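Robot Safety, notes for unit 4 (posted 3/8/19)

Topic: the Zikel run that never stopped. Read before lab pls.

What happened. Galtell bedroom sim, fetch task, arm supposed to hold still when base pose goes stale. Didn't. Log line 581: pose timeout raised, planner kept using the old pose anyway. Gripper closed on nothing, task marked "done".

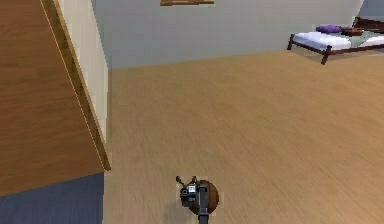
Two faults, keep them seperate in your writeup:

Fault A - timeout was logged as a warning, should be a stop.
Fault B - success check looked at finger command only. No force, no width.

Either one alone gets caught. Both together, no alarm. Mustonen checklist calls this a masked failure, know the term.

For lab: turn the timeout into a hard stop, rerun, then fix B and rerun agian. Save both logs. Don't touch the real arm until Brastness sheet is signed.

Writeup 2 pages max. Next unit: e-stops.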